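Two Arms, One Whiteboard, and the Stop That Didn't Stop Everything
Final project report, Robotics Lab II
Hsiu-ying Chiang

Where I left off in the midterm write-up, both arms could find the whiteboard, pick up the eraser and wipe a line of marker, and I was feeling pretty good about myself. So most of this report is about April, which is when things went wrong (and when I learned more than in the whole rest of the semester, so I'm not too sad about it).

Quick reminder of the setup. We have a pair of arms bolted to one long table and a control program I called Nullel, which I wrote on top of the lab's older Igwe scheduler. Nullel decides which arm goes first, sends each one its path, and is supposed to hold everything if either arm reports trouble. The word "everything" is the problem.

What happened

I was doing a long batch of wiping runs, 142 of them by the time I quit. The job was simple: right arm picks up the eraser and wipes, left arm waits off to the side until the wipe is finished. On one of the late runs the right arm pressed too hard on the board, tripped its force limit and stopped, exactly like it should. The left arm did not stop. It swung in toward the board as if the wipe had finished fine, and its gripper bumped the right arm's wrist. Not hard! But it made a really ugly plastic clack, and I hit the red button so fast I knocked my water bottle over.

No damage that I could find, except a scuff on one gripper finger. My hands were nowhere near it, but I had been reaching in between runs to straighten the board, and if I'd been a little quicker that time I would have been right where the two of them met. I thought about that on the whole bus ride home.

Finding the cause

My first guess was the network, because it's always my first guess. I spent two evenings swapping cables and staring at packet times and found nothing wrong at all. Then I finally read the logs line by line (should have started there), and the fault message from the right arm was sitting in them, perfectly clear, on time. Nullel had received it. It just hadn't done anything with it for 834 milliseconds.

The reason was a bit embarrassing. When an arm stopped, for any reason, Igwe marked its task as "ended." My code read "ended" as "done, next arm please." The fault message went into a separate queue that I only checked every so often, so the left arm got its go signal first and the stop order way too late. A normal finish and a fault looked the same to the part of the program that mattered most. I had tested faults back in the fall, but only with one arm switched on, so there was never a second arm around to go when it shouldn't.

What I changed

"Ended" is gone. A task is now finished, stopped or faulted, and only finished lets the other arm move. The fault queue is gone too, and a fault now interrupts whatever Nullel is doing. I also added a keep-out zone over the board, so an arm has to ask for it and give it back, and a faulted arm keeps the zone until a person clears it by hand. And I dropped the top speed to 75 percent for any run with both arms on. It's slower, and I kind of like it slower.

The last change is for me and not the code: I don't reach over the table unless both arms are disabled. It's on a sticky note on my monitor now.

Does it work? I forced faults on purpose at random points, roughly 300 times, and the second arm held still every time. I'd still like somebody else to try to break it, because I know where I'd poke and that makes me a bad tester. I also never tested what happens if both arms fault together, so whoever picks up Nullel next, please start with that one.

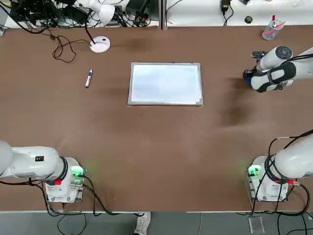
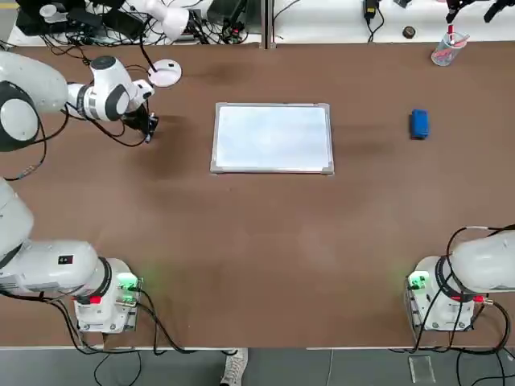
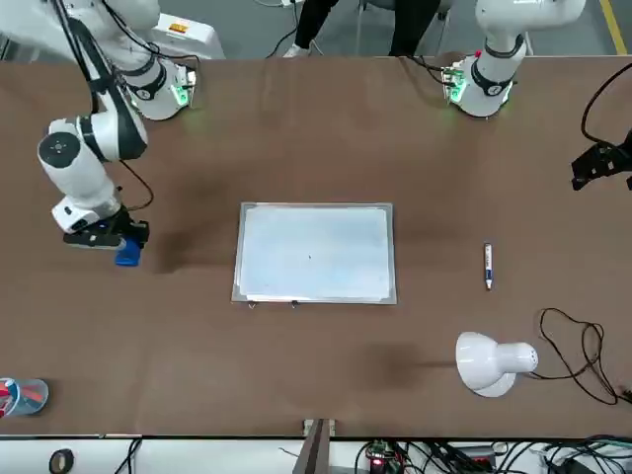 The two-arm station with the whiteboard on the table. In the last photo the right arm has the blue object in its gripper.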